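Suture Skills Evenings at Kiltness: where we are at the end of October

26th October 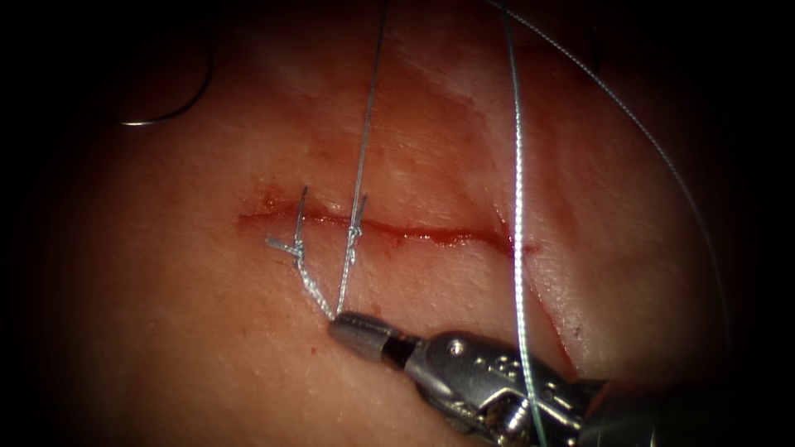 Hi Magdalini, and thanks for being patient with me while I pulled this together! You asked for a plain account of what your grant has paid for so far, so I'll start with the thing I'm happiest about, the practice tissue. We used to work on foam squares from a craft store, and they taught people all kinds of bad habits. Foam doesn't care how hard you pull. The tissue pads we use now have a moist surface, and an incision in them looks like something you'd want to treat carefully, with that thin red line and the bit of blood along the edges. Two gray sutures are tied at the left end of the cut, the first in braided thread, both with short tails but with longer lengths of thread still running from the knots, and the rest of the incision is still open. I like starting a session at that point, with part of the closure done and part still to do, because people have to match the spacing of whoever went before them (and they get very competitive about it).

We've run 6 evenings since the money came through. The first couple were a bit of a scramble, I'll admit. The thread order arrived late, the room at Kiltness had been double booked with a choir, and I'd written a handout that was much too long and that everyone politely left on the table. By the third evening we'd cut the handout down to one page with big drawings, and things went a lot more smoothly.

What we work on hasn't changed much from the proposal. Everyone begins with simple interrupted sutures, one knot at a time, and stays there until the knots sit where they're meant to. After that we move on to thread handling, and this is where most of the evening goes. Braided thread grips itself nicely and holds a knot well, but a long strand gets everywhere. It crosses over the wound, it twists, it wraps around whatever you're holding, and suddenly you can't tell which end you're supposed to be pulling. I had planned one evening on this and we ended up spending three. I'd do the same again. Learners who can keep their thread under control seem much calmer about everything else.

Curved cuts are the part that's running behind. The proposal said we'd have them covered by now, and we've only had a first go at it. A straight incision is friendly: you line things up and work your way along. When a cut bends, the two edges want to slide past each other, and if the stitches aren't placed with some thought you get a pucker at the bend. Gearóid Ó Dálaigh has offered to lead two sessions on this in November, and he's a far better teacher of it than I am, so I'm glad we waited for him.

On to the money. We've spent $538 on tissue pads and thread, a little under what I'd set aside for this stage. The pads cost more per person than foam, no surprise there, but we get more out of each one than I expected. You can fit several incisions on a pad if you plan where they go, and we've started marking them out before anyone picks up a blade. Thread is where we waste the most. People cut themselves a generous length, tie two knots and toss the rest. I've put a measured strip of tape along the edge of each bench and asked everyone to cut to that, and the waste bin is looking better already.

How are the learners doing? I don't have test scores for you and I don't want to dress up my impressions as data. What I do have is my notebook from each evening. Early on it's full of "too tight" and "tails too long." Lately I'm writing things like "good bite, even both sides" and "ask her to show the others." One learner who nearly quit after the first night now stays behind to practice until I turn the lights off, and I'm thrilled about that.

Still to do before the next report: the two curved cut sessions, a short refresher on simple interrupted sutures for the people who missed the start, and another thread order (placed early this time, I promise). I'd also like to move the benches nearer the windows if Kiltness will let us, though it'll be dark by the time we start anyway, so maybe what I'm really asking for is better lamps. I'll get a price and send it over separately.

You're welcome to drop in on any of the November evenings. Wear something you don't mind getting messy!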